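Lab round-up: sorting by reading

Quick one from the manipulation group, deadline was an hour ago. Hạnh Võ has first results on the label work and they're better than we'd hoped.

The idea, for those who missed the September talk. Normally we tell the policy which object goes where. With Tronder we don't. It gets "tidy the table" and has to read the handwriting under each basket and decide for itself. No printed tags, no codes, just marker pen.
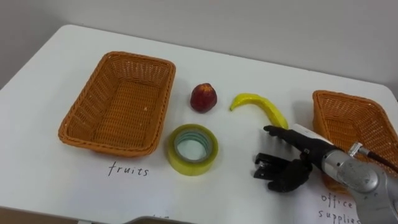

Training was 75 demonstrations, all teleoperated, most of them by Ngọc Chu over one very long week. Same hand throughout, same two labels, baskets shuffled about between runs. Then 22 test runs with objects it hadn't seen in training. Fruit is nearly solved. Office supplies less so, mostly a grasping problem and not a reading one: flat round things are horrible for this hand, the fingers slide off the rim and it tries again from the same angle. Every time. Hạnh is adding a retry from the other side.

More intresting is what happens when the labels get swapped. The old baseline (Diệp, last year's model) ignored the swap completely, it had just learned left and right. Tronder followed the writing in most runs. Five failures, three of them where the arm covered part of a word just as the policy was deciding. So now it reads once at the start, before the arm comes in, and keeps that in memory. Simple fix, should of done it from day one.
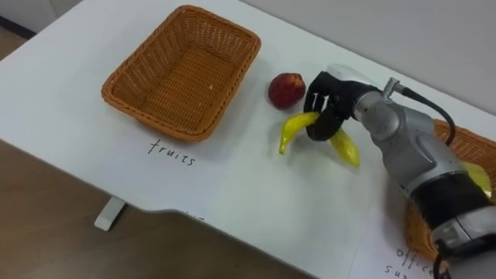 Tronder with the banana in hand; the "fruits" basket is at upper left.

Still to do: messier handwriting, a third basket, labels in Vietnamese. Ngọc wants to try a wrong label on purpose and see if it asks. It can't ask yet. That's the next bit of work.

Code goes on the Hurnico server once the logging is cleaned up, raw runs are there already. If you want to add your own handwriting to the test set, find Hạnh and bring a black marker, ours are running out.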